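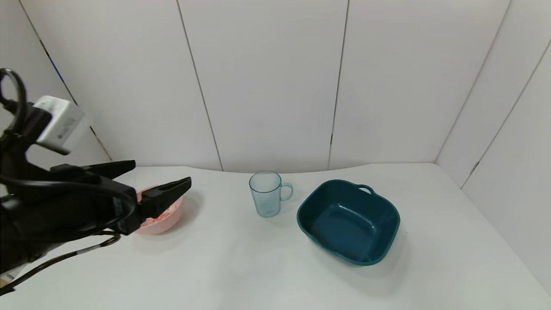

Plellton Community Kitchen: Media and Communications

June 25, 2018

PLELLTON'S LOST DISHES TO BE RETURNED, LIKE IT OR NOT

Plellton Community Kitchen will hold an amnesty night for every bowl, tub and casserole dish left behind after its shared suppers. The shelves in the Ferness Street hall are full, and the cupboard under the stairs gave up in February.

The kitchen served 1,767 meals over the past year. A good many arrived in somebody's favourite dish and the dish stayed on.

"We have lids that fit nothing and a trifle bowl no household will admit to," said kitchen coordinator Temitope Amadi. "I've grown fond of it, but it has to go."

Owners may collect their dishes without explanation or apology. Anything unclaimed after four weeks will be sold for a gold coin, with proceeds going towards a new oven door. The current one is held shut by a chair. 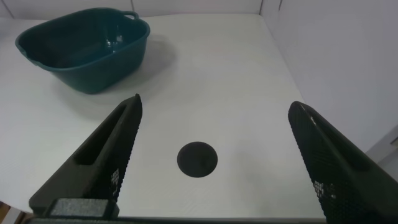
Plellton Community Kitchen | Suppers and Washing-Up Team

Washing-up lead Chidubem Jibrin asks residents to write their names on the bottom of dishes in future, in something stronger than biro. The team has 400 sticky labels to give away, donated by Yuen Stationery, and would be glad to see the back of them.

Tea will be provided. Please bring your own mug, and take it home again.

Media enquiries: Temitope Amadi, at the hall office.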